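Hand-Held Gripper Station: Inspection After a Fault
Checklist 338, Zolis, Drikwood building, table 2
Inspection date: 2025-07-24
Equipment: Broterix hand-held grippers, worn set and spare set
Result: Returned to use with restrictions. See open items at the end.

Reason for inspection
The fingers of one gripper stayed closed after the operator let go of the trigger. The operator set the tool down and used the free hand to pull the fingers apart. They opened suddenly and the inner link arm pinched the side of the thumb. First aid was given at the station. No time was lost.

The fault had been seen before. Two earlier entries in the station log read "sticky on release," and both were closed with "worked after a few tries." Neither led to a check of the linkage. The log entries are covered in section 6.

Marking: OK = meets the requirement. C = meets it with a comment. X = does not meet it.

1. Condition of the gripper

1.1 Housings free of cracks, screws seated. C
Surface scratches and dust on the housings. No cracks under a lamp. Scratches are recorded only so that they are not reported as new next time.

1.2 Pivot pins seated, no side play. X
The pin on the left inner arm of the faulty tool moved sideways under finger pressure. With the pin pushed fully to one side, the link arm rubs against the body plate and the return spring cannot overcome the friction. This reproduced the fault on the bench. The pin clip was found spread.

1.3 Fingers return to full opening when the trigger is released. X before repair, OK after
Clip and pin replaced with parts from the spare set. The tool was then cycled 400 times with no part in the fingers. No hang-ups.

1.4 Full opening measured between the pads. OK
74 mm on both tools after repair.

1.5 Finger pads bonded at all edges. OK
No lifting. Wipe with a dry cloth only. A solvent cleaner had been left in the station drawer and was removed.

1.6 Fingers release a thin, smooth part. C
Thin plastic is harder to see than the other parts handled here, and operators tend to bring the free hand closer to guide it. Tested after repair with clear strip stock held lengthwise. Released each time. The comment stands because the free hand was inside the finger area during the first test and had to be called back.
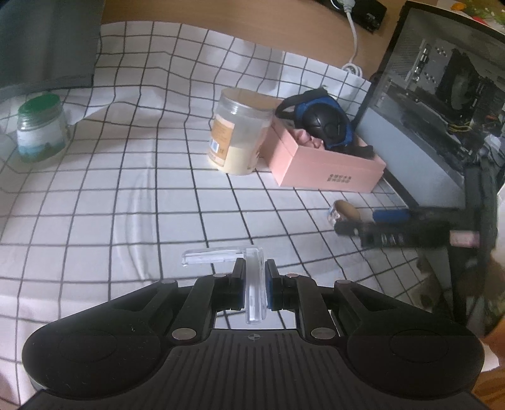 Item 1.6. Clear plastic piece between the finger pads.

1.7 Trigger moves freely and does not catch on a glove. OK
Checked bare-handed and with the thin gloves from the station. Thick gloves are not allowed with this tool and none were present.

2. Hands and body position

2.1 Free hand kept out of the linkage at all times. X
This is the direct cause of the injury. The work instruction said "avoid the fingers" and did not mention the link arms or pivots. The pinch point with the most force is at the inner arms, well behind the pads. Wording changed. The new text is: "Do not touch the fingers, arms, or pins while the tool is on your hand or while a part is in it."

2.2 Operator knows how to clear a stuck part. X
Two operators were asked and gave different answers. One would pull the part and one would pull the fingers. Correct procedure: lay the tool on the table, take your hand off the trigger, unplug the tool, and wait for the lead. The lead opens the fingers with the plastic wedge. If the wedge does not open them, the tool is tagged and stays closed with the part in it.

2.3 Clearance between two tools used at the same table. C
When both tools work toward the middle of the table, the tips can meet. No contact was observed during the inspection. Operators should call out before reaching across. A fixed dividing line on the cloth was considered and rejected, as the parts are moved across the middle as part of the work.

2.4 Wrist straight, elbow supported or free. OK
Table height is acceptable for both operators present.

3. Work surface

3.1 Cloth lies flat in the reach area. C
The cloth has a crease and is wavy toward the back. A raised fold can catch a fingertip when the tool is pushed forward at low height. The force is small but it can load the pins sideways, which matters given 1.2. Pull the cloth flat at the start of each shift and tape the front edge. Do not iron it on the table.

3.2 Parts placed so that the fingers can open fully around them. C
Low parts need the most care. A ring lying flat invites the operator to press the tips into the cloth to get under it. Approach with the fingers open and close on the outer wall. If a ring has to be picked up by one wall, keep the tips clear of the cloth before closing.

3.3 Tall containers closed and stable. OK
Lids were on. Tall jars should stand behind the low parts, never between the operator and a part to be picked up.

3.4 Boxes and straps. C
Open boxes are permitted. Loose straps are permitted inside a box but can hook on a link arm. If a strap catches, stop and follow 2.2. Do not shake the tool.
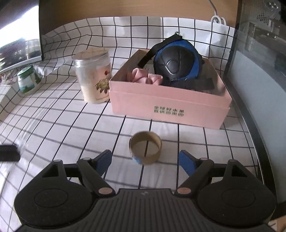

Items 3.2 and 3.4. Fingers apart, cardboard ring ahead, strapped item in the open pink box.

4. Electrical and nearby equipment

4.1 Power strip off the work surface and away from the reach area. OK
The strip is behind the cloth. Keep it there.

4.2 Cables clear of the tools. C
A white cable is looped at the back edge of the cloth. It is outside normal reach, but it should be clipped to the rear panel. Clip ordered.

4.3 Computer case closed while the station is in use. X
The open case stands beside the reach area with the fan and internal wiring accessible. A tool or a sleeve could enter it. Either fit the side cover or move the case off the table. Work from the left half of the table only until one of these is done.

4.4 Tool unplugged before pads, pins, or clips are touched. C
Done correctly during the inspection. The instruction for it was kept in the office binder. Copy now at the station.

4.5 Kälin bench supply: output switch reachable with the free hand. OK
Switch works. Label worn, replaced.

5. Bench test of the removed parts

5.1 Clip from the left inner arm. Spread, does not hold on a new pin. Scrapped after photographs.
5.2 Pin. Straight. Bright wear mark on one side, matching the rub on the arm.
5.3 Return spring. Same length as the spare. Kept in the bag with the pin.
5.4 Same clip position on the second tool. Tight, no play.

The clip was probably spread during a pad change, when it was pulled off with pliers. The pad change does not require removing it. This could not be confirmed from the service sheet, as the sheet lists only "pads replaced."

6. Records

6.1 Faults entered in the station log. C
Entered, but closed without a cause. From now on "sticky," "slow," or "stuck" on release means the tool is tagged and taken out of use. The operator does not close the entry.

6.2 Service sheet lists every part removed. X
See section 5. New sheet has a line for each clip and pin.

6.3 Operators signed for the changed instruction. C
Day shift signed. Late shift to sign before using either tool.

Open items
4.2 Clip the cable. Station lead. Open.
4.3 Close or move the computer case. Station lead. Restriction applies until done.
6.2 Reissue the service sheet. Maintenance. Draft at the station.
6.3 Late shift signatures. Shift lead.
1.2 Repeat the side play check on both tools in August, before the next pad change. Maintenance.

Tag on the repaired tool removed after 1.3. Tag number entered in the log.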